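Gestion du matériel de prêt
Séance 4 — Rangement et conditionnement des objets à éléments multiples
Polycopié de Dragica Kolev, relu par Endang Subramaniam

À lire avant les travaux pratiques de l'après-midi. Les fiches vierges sont distribuées en salle. Apporter un crayon à papier, un mètre souple et un chiffon sec.

1. Rappel de la séance précédente

Nous avons distingué trois familles dans un fonds de prêt. Les objets simples tiennent en une pièce et se rangent comme des livres. Les objets articulés se plient, se vissent ou se télescopent : pieds, pupitres, chevalets, tables pliantes. Les objets à éléments multiples réunissent des pièces libres dans un contenant, et les jeux en forment la plus grosse part.

Le fonds de Jesthorpe, qui nous sert de référence toute l'année, compte 684 notices. Sur ce total, 159 décrivent des objets à éléments multiples. Ces notices demandent plus de temps que les autres au retour, et c'est sur elles que portent la plupart des réclamations des emprunteurs.

La notice, dans le logiciel Brollen, décrit l'objet tel qu'il est prêté. Elle ne décrit pas l'emballage commercial d'origine, qui est souvent remplacé au bout de quelques mois. Le champ « contenant » est obligatoire. Le champ « disposition interne » est facultatif dans le logiciel mais nous le remplissons toujours.

2. Le contenant

Un contenant de prêt se choisit sur quatre critères : la tenue à la charge, la fermeture, la prise en main, l'encombrement une fois fermé. Le carton d'origine est rarement bon sur plus d'un critère. Il reste acceptable pour un jeu léger qui sort peu.

Mallette rigide. Elle convient aux objets lourds pour leur taille. On vérifie les fermetures, les charnières, les angles et la poignée. Une poignée qui a pris du jeu se répare avant le prêt suivant. La mallette se range poignée vers l'allée, pour qu'on puisse la tirer sans passer la main derrière.

Bac à couvercle. Il accepte des pièces de formes variées mais ne les maintient pas. On le réserve aux pièces qui ne craignent pas les chocs. Les bacs Kelmendi que nous utilisons en atelier existent en deux profondeurs ; prendre la moins profonde chaque fois que c'est possible.

Housse souple. À garder pour les objets articulés une fois pliés. Une housse ne protège pas de l'écrasement et ne va donc jamais en bas de pile.

Plateau compartimenté. Il se place à l'intérieur d'un autre contenant. Son rôle est de donner à chaque sorte de pièce un emplacement que l'on contrôle d'un coup d'œil. Un plateau prêté seul, sans couvercle ni mallette, revient presque toujours avec des pièces déplacées.

3. Disposition interne des jetons

Les jetons de poker sont un bon cas d'école : toutes les pièces ont la même forme, seule la couleur change, et leur masse devient vite importante. Un jeu courant de presque 200 jetons pèse assez pour déformer un carton dès la première sortie.

Trois dispositions se rencontrent.

En vrac. Rapide à ranger, impossible à contrôler sans tout sortir. À proscrire dans un fonds de prêt.

À plat, en piles. Lisible sur une table, mais les piles s'effondrent pendant le transport.

Sur la tranche, en rangées, dans un plateau à compartiments longs. Les jetons se tiennent entre eux tant que la rangée est pleine. C'est la disposition que nous retenons.
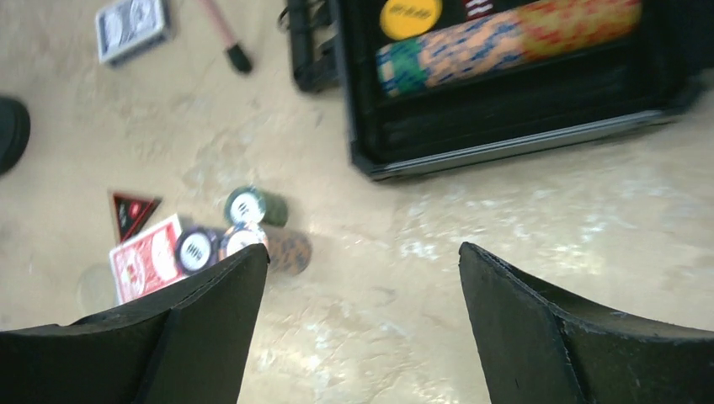
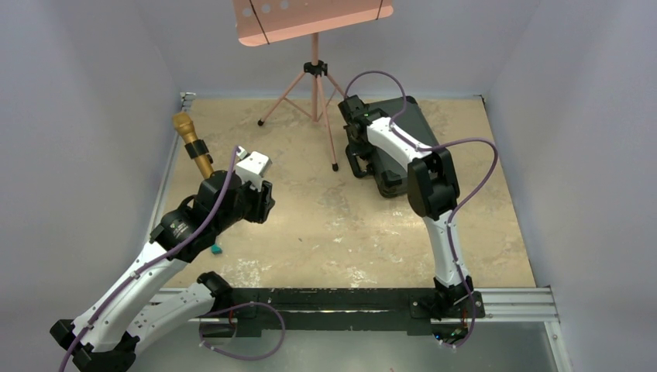

Le contrôle au retour se fait contenant ouvert, posé à plat, sous un éclairage qui ne crée pas de reflet sur les bords. On commence par la disposition générale et on passe ensuite au détail de chaque emplacement. Une rangée sur la tranche se lit par sections de couleur : sur la première vue, une section verte assez courte occupe l'extrémité gauche, puis vient une section orange clair plus longue. La limite entre les deux couleurs est le point à regarder en priorité, car un jeton mal classé y passe facilement inaperçu. Le long compartiment voisin du bord inférieur du plateau ne contient rien. Devant un compartiment sans jetons, on consulte la notice avant de conclure à un manque : certains plateaux ont plus de places que le jeu n'a de pièces, et la disposition interne doit le dire.

Rédaction du champ « disposition interne ». On décrit de gauche à droite, puis du bord avant vers le bord arrière, plateau orienté comme l'étiquette. On nomme la couleur dominante du jeton et on laisse de côté les marques de la tranche, sauf si deux valeurs ont la même couleur dominante. Exemple de formulation correcte : « Rangée 1 : vide. Rangée 2 : vert, puis orange. » Formulation à éviter : « jetons rangés par couleur », qui ne permet aucune vérification.

Si une rangée n'est pas pleine, les jetons se couchent. On peut caler l'extrémité avec un bloc de mousse coupé à la largeur du compartiment. La cale est alors une pièce du jeu comme les autres et figure sur la notice. Ne pas utiliser de papier froissé, qui se tasse et que les emprunteurs jettent.

4. Les objets articulés : le pupitre à musique

Le pupitre pliant se prête beaucoup et s'abîme surtout au pliage. Prendre pour support la seconde vue, où un pupitre rose se trouve contre la paroi du fond, pieds écartés. On y repère le collier noir par lequel passe le tube central, les pieds terminés par des embouts de caoutchouc noir et les fines entretoises roses qui relient les pieds au tube. Ces trois zones sont celles du contrôle.

Embouts. Un embout perdu raye les sols et fait pencher l'ensemble. On les vérifie un par un, à la main, en tirant légèrement. Un embout qui vient sans effort est à recoller ou à remplacer.

Entretoises. Elles doivent pivoter sans accrocher. Une entretoise tordue empêche le trépied de se refermer, et l'emprunteur suivant forcera.

Collier. Il se serre à la main. Un collier trop serré marque le tube, un collier trop lâche laisse descendre le plateau sous le poids des partitions.

Plateau. On regarde son inclinaison, le rebord inférieur et la liaison avec le tube. Un plateau perforé se nettoie au chiffon sec, puis au pinceau dans les trous.

Ordre de pliage à enseigner aux emprunteurs :
Retirer tout ce qui est posé ou accroché sur le plateau.
Desserrer le collier et descendre le tube.
Refermer le trépied, resserrer le collier.
Plier ou démonter le plateau selon le modèle.
Mettre en housse, embouts vers le fond.

Le pupitre se range debout dans un casier étroit ou couché sur une tablette, jamais appuyé en biais contre un montant. La couleur est à porter sur la notice même quand le fonds ne possède qu'un exemplaire. Elle sert à l'accueil, où l'on demande « le rose » bien plus souvent que le numéro.

5. Étiquetage

L'étiquette principale se colle sur le petit côté visible en rayon. Sur une mallette rigide, c'est le côté de la poignée. Sur la seconde vue, une mallette gris-vert foncé est couchée à plat, le côté poignée tourné vers la gauche : c'est sur ce côté que l'on chercherait l'étiquette principale. Les angles moulés et les bords épais sont à éviter, l'adhésif s'y décolle.

Une étiquette secondaire, avec le seul numéro, va à l'intérieur du couvercle. Une troisième va sous le plateau lorsqu'il est amovible. Sans elle, deux plateaux semblables finissent par être échangés — nous avons eu le cas à Jesthorpe en février, et il a fallu rouvrir toutes les mallettes de l'étagère pour remettre les choses en ordre.

Les étiquettes Trorent tiennent bien sur plastique lisse et mal sur surface grainée. Dans le second cas, utiliser une étiquette suspendue à la poignée.

6. La table de contrôle

On contrôle sur un plan dégagé, à hauteur de coude, assez large pour recevoir le contenant ouvert et son couvercle. Un plan uni est préférable. Sur une surface marbrée ou tachetée, un petit élément clair se perd vite, et il faut alors poser un tapis foncé sous les pièces. Un seul prêt est ouvert à la fois. Les objets volumineux déjà vérifiés quittent la table avant l'ouverture du suivant.

Le crayon et la fiche restent à droite, le chiffon à gauche (inverser pour les gauchers). Les pièces douteuses vont dans une coupelle et n'en sortent qu'une fois la fiche remplie.

7. Travail demandé

Par binôme, choisir un objet à éléments multiples et un objet articulé dans l'armoire de l'atelier. Pour chacun, rédiger le champ « contenant » et, pour le premier, le champ « disposition interne ». Échanger ensuite les fiches avec un autre binôme, qui devra refaire le rangement à partir du texte seul, sans voir l'objet rangé au préalable.

Noter les endroits où le texte a été mal compris et corriger la formulation. Rendre les deux versions, la première non effacée.

Les objets articulés sont à replier avant la fin de la séance et à remettre en housse. Les mallettes retournent en bas de l'armoire, poignée vers soi.

Pour la séance suivante : lire le chapitre sur les pièces de remplacement et relever, dans un fonds que vous fréquentez, un objet dont la notice ne correspond plus au contenu.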